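Pluvalard pinball sound set – read me first

Hi! So I've been recording old pinball machines, and this folder is where the recordings live. There are 194 clips so far, mostly flippers, pop bumpers, chimes and the big satisfying knock you get when you win a free game.

What's in it

Every clip is a mono WAV, and most run a few seconds. The file name starts with the machine (I use my own nicknames – Zullano is the loud one, Jellell is the one with the tired chimes), then the part, then a take number. The notes file has one row per clip. If the "room" column says garage, expect some hum from the freezer, sorry.

How I recorded

Glass off, one mic on a short stand, game volume all the way down. I cut everything below 30 Hz and otherwise left the sound alone. A few January takes clip on the loudest hits. I kept them anyway and put "hot" in the notes column.

Known problems

Zullano's left flipper has takes 4 and 5 swapped and I keep forgetting to fix it. Jellell has no knocker clips at all.

Most of the thumps and clacks start with a solenoid, and small push-pull ones look like this:
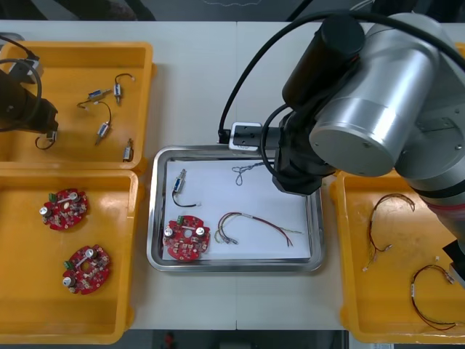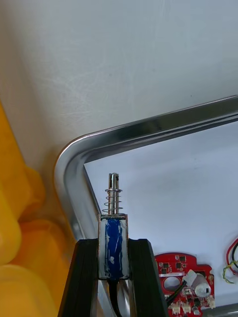
If you're using these in a game, please layer a couple of takes and shuffle them. One flipper sound repeated 200 times in a row will drive your players nuts (I tried it, I lasted two balls). The chimes like a bit of room reverb, the flippers don't.

Use the clips for whatever you want, paid stuff included. Credit "Kravchuk pinball sounds" if you have space for it. Next up is getting to 300 clips, starting with the drop targets.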